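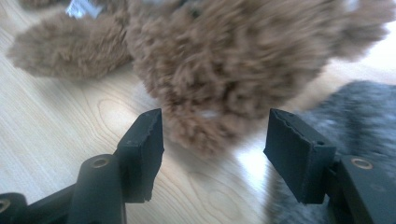 Piret says I should stop trying to finish the attic in one go and just do two boxes an evening. She has been through this with her own mother's house and she said the people who rush end up paying for a storage unit. I told her the closing is in October so there is time, and she said that is what everyone thinks in July.

1 Jul 2020

Did the two boxes. The first was all paper: Dad's tax returns, the manual for a Girkel dishwasher we got rid of before I left for college, and warranty cards for things I don't remember at all. Most of it went into the recycling. I kept the folder on the roof because the buyers' inspector asked about it. The work was done by Pelleck and the bill was $1,028, paid in 2 installments. Dad wrote the check numbers on the back in pencil.

The second box was Mom's recipe cards and a lot of loose buttons. The cards are mostly in her handwriting, some in Aunt Anwara's. I sat on the top step and read them until it got too dark up there, so that one took longer than it should have. The rice pudding card has no quantities on it. I called Anwara to ask and she said you add milk until it looks right, then talked for 40 minutes about the neighbors they had on Gazi Street. I wrote down what I could. I want to ask her about the dates again, as she had them moving there both before and after I was born.

Attic was hot. I need to bring the fan up tomorrow, and a better bulb. My knees are sore from the ladder.

Thilini came by after supper for the bookcase. It did not fit in her car. We took the shelves out and tried it on its side and it still stuck out, so it is back in the hallway and I have to walk around it to get to the bathroom. She will ask her brother for his truck. She did take the lamp and the blue mixing bowls. I was a little sorry to see the bowls go but I have no room for them.

The realtor emailed about the fence. The survey puts it 11 inches over the line on the north side. I don't know if that matters and she didn't say. I wrote back to ask whether we have to move it or only disclose it. If it has to be moved I will get a price from someone other than Pelleck.

Supper was eggs and the rest of the beans. Watered the tomatoes late. The one by the steps has spots on the lower leaves again, so I picked those off and put them in the trash.

For tomorrow: fan, bulb, packing tape, call the county about the paint cans in the garage. There are more than I thought and most have rusted shut. Then two more boxes, the ones marked Christmas, if they are really Christmas.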